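Clearing Up After Lunch: How Much Does a Washing-Up Bin Really Hold?
Project report by Marin Nikolovski
Design and Everyday Life module, Wultelbridge

Why I picked this

I share a kitchen with a lot of people and one very small draining board, so I think about dishes more than is probably healthy. When we were asked to choose an ordinary household job and look at it properly, I knew straight away I wanted the bit between finishing a meal and starting the washing-up. Everyone has a way of doing it and everyone thinks theirs is the normal one (my flatmates certainly do!).

My question was quite small. If you have one shallow bin and a few mixed dishes, does the order you clear them in make any difference to how easy the job feels? I called the project Bridutico, which was meant to be a temporary name and then got printed on the cover sheet.

The things on the table

I wanted dishes you might find at a picnic or in a house with small children. That meant bright colours, nothing precious, and a couple of cups to make life awkward. The orange-red plate is my favourite and I'd happily eat my tea off it. There's a blue cup and a pinkish-red one of much the same shape, and a round mat in light tan with a darker patterned edge. The mat was a late addition, as Marsden from my tutor group pointed out that tables have things on them that don't get washed, and you have to decide what to do with those as well.

The bin is whitish and see-through in a cloudy sort of way, with rounded corners and a rim you can get your fingers under. It's shallow. I went back and forth on that, because a deep bowl is what most of us have at home, but with a shallow one you can see what's in it without leaning over. 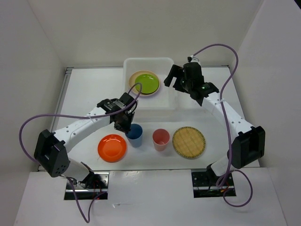
I settled on two main orders. In the first you clear the plates before you touch anything else, and in the second you start with the cups because they are the things that fall over. I also let people do it however they fancied, and that round went first so I hadn't put ideas in their heads. Each person did the job 6 times altogether and then filled in a short form. I ended up with 64 forms I could use, plus a few where somebody had drawn a face instead of answering.

Plates on plates

Stacking was where people disagreed most. A smaller plate sitting in a bigger one looks tidy and saves loads of room, and half a bin left free feels like a luxury when you've still got cups to fit in. The trouble is that plates of different sizes don't line up. The top one slides over to one side, you get a crescent of the lower one showing, and some people simply could not leave it alone. I am one of them.

Colour mattered more than I expected too. A black plate in a tan dish is easy to see, and so is a green one on beige. A few people told me they'd picked the brightest thing first without thinking about it, and lime green does rather shout at you from a white table.
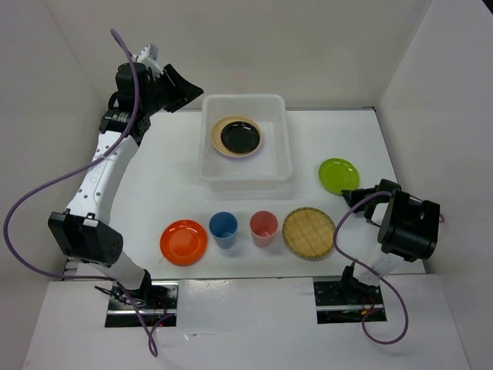 Plates at an angle

The other thing I looked at was leaning. Nearly 196 comments came back across all the forms (people wrote more than one each, bless them) and a good chunk were about whether a plate has to lie flat. My gran would say it goes in on its side so the water gets to both faces. My own habit is to drop it in and hope. A plate propped up steeply takes less floor space, but it also makes the next thing harder to place, and you can't stack on top of it at all.

I had a lavender plate for this part, with a little outline of a bear on it and some faint lettering underneath that I think says "SWEET BEAR". It got its own fan club. Two people asked where they could buy one and I had to say I'd been given it.

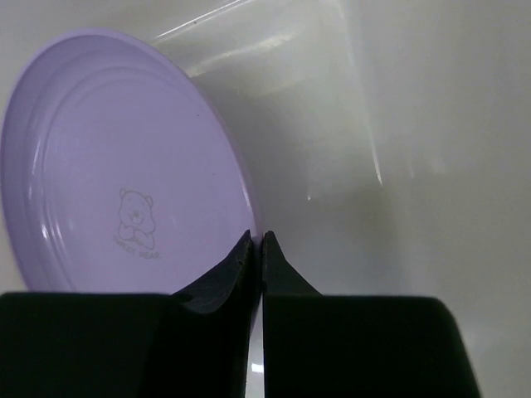 Shiny plates are slippery characters when they're tilted, and a raised rim helps you more than you'd think. You can hook a finger behind it and let the plate down gently. Cups don't give you that, so people tended to grab them round the body or pinch the lip, and the pinchers were a bit quicker.

What I found

Starting with the plates came out as the favourite, though only by a little. People said it made the table look clearer sooner, and that kept them going. Starting with the cups felt safer but fussier. The mat was mostly left until the end, and quite a few people asked me if it counted.

What I'd change

I typed all the comments into a spreadsheet by hand, 3,712 words of them, and I would never do that again. I'd also use more than one bin. A deeper one would have given me something to compare with, and I suspect my gran's method would do much better in it. Cutlery is the other big gap. I left it out to keep things simple, but in our kitchen the forks are what get lost at the bottom, so it ought to go in next time.

Thanks to Marsden for the mat idea, and to everyone who cleared the same lunch table over and over in December for a packet of biscuits.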